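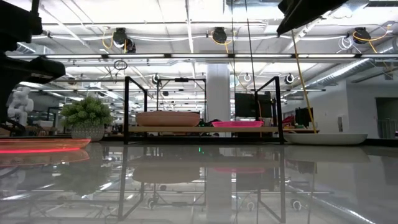
When should you start a jigsaw if you want it finished by the end of August? The first wet evening you get, and with the edges.

Home Puzzles Swaps About me

Search this blog Go

I've just put the last piece into the Ruddock harbour, all 1,000 of them, and I'm so pleased I could ring people up! Mared Skyrme lent it to me in a carrier bag with no lid to work from, only a folded leaflet, and the sky was every bit as horrid as she'd promised. Five evenings on that sky. I sorted by shape in the end — two knobs opposite, two knobs side by side, the odd ones with three — and then it fairly galloped along.

The boats were pure joy. There's a little green one with its name on the side that I saved for last, like the icing on a bun.

Next up is one from Branwen Landeg, a market square with awnings everywhere (stripes! so many stripes!). She says to do the awnings first and leave the cobbles until you're in a good mood. If anyone has a woodland one to swap, the harbour is ready to go, but Siwan Griffiths has first refusal. Leave me a comment, I usually look after tea.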